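Skovance Teach Kit - Operator Guide
Section 4: Recording a two-hand demonstration
Last updated Aug 22, 2026
Reading time: 4 min

This section covers recording a task with the paired hand-held grippers. It assumes the kit has been unpacked and both grippers paired as described in Section 3. For teaching by remote control, see Section 5.

The example task is "container to basket": one container is picked up, turned if needed, and set down in a mesh basket. The finished recordings are used to train the arm policy, so the fingers of the hand-held grippers should do only what the fingers on the arm can do.

4.1 Before you start

1. Clear the table of anything that is not part of the task. Leave the floor cables outside the operator's standing area.
2. Check the foam pads on all fingers. Fraying at the edges is normal wear. Replace a pad when the plastic backing touches the object. The spare pad set is part number 1516.
3. Check that each finger pivots freely through its full travel. Squeeze and release the trigger fully several times.
4. Route each cable along the outside of the forearm. Leave enough slack to reach the far side of the basket.
5. Put on the head camera and tighten the strap. Look at the center of the table and confirm in Mousavi that both grippers are in view when held at working height.

NOTE: Mousavi is the recording application. If it reports error 3154, one of the gripper cameras has dropped out. Reseat the cable at the gripper end, then restart the session. Do not continue with one camera.

CAUTION: Keep fingertips clear of the linkage when the trigger is released. The return spring closes the gap between the links quickly.

4.2 Recording

1. Place the basket and the containers at the start positions given on the task sheet.
2. Hold both grippers above the table with the fingers open. Wait for the ready tone.
3. Press the foot switch to start the take. Hold still until the tone stops.
4. Approach the container at a steady speed. Line up both pads with opposite sides before closing. With a lidded box, one pad may press on the lid and the other on the base.
5. Close until the container is held, then stop squeezing. A wall that bows inward means too much force.
6. Lift clear of the table before moving sideways. Do not drag.
7. If the container has to be turned, turn it slowly and keep the second gripper close enough to steady it.
8. Lower it into the basket. Open the fingers fully before backing away.
9. Return both grippers to the hold position and press the foot switch again.

One take should last no longer than 30 seconds. Longer takes are split automatically, and the split usually falls in the middle of a grasp.

NOTE: Clear lids and frosted walls reflect overhead light. If the label or the lid rim washes out in the gripper view, lower the lamp on that side. Moving the container away from its start position is not a fix - the start position is part of the data.

CAUTION: Do not grip by a locking tab. Tabs can open under load and release the contents.

4.3 Discarding a take

Discard the take if a container is dropped, if a bare hand touches an object, or if the tracking status turns amber at any point. Hold both triggers closed until you hear the low tone, reset the table, and start again at step 1 of 4.2. A slow or clumsy grasp that still completes is kept. Abhishek Sandhu's review of the Drurnwood recordings found these useful for training, and they should not be removed by hand.

Differences in grip are also kept. Operators should vary where the pads land along the container from take to take, within the limits on the task sheet. The same grasp repeated every time gives a policy that fails when the container is slightly out of place.

4.4 Reference views

Compare your own camera views with those below before the first take of a session.

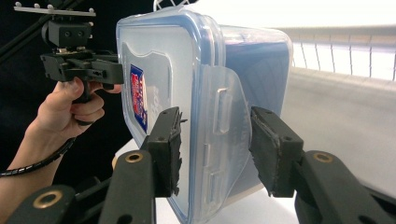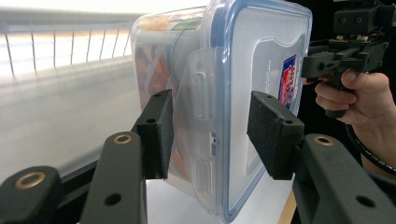
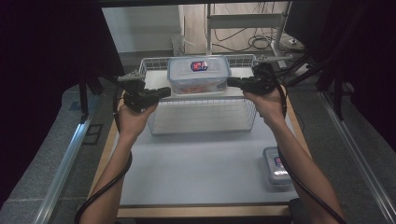 Figure 4-1. Container task: two views from a hand-held gripper with the container held between the pads, then the head camera view with both grippers over the basket.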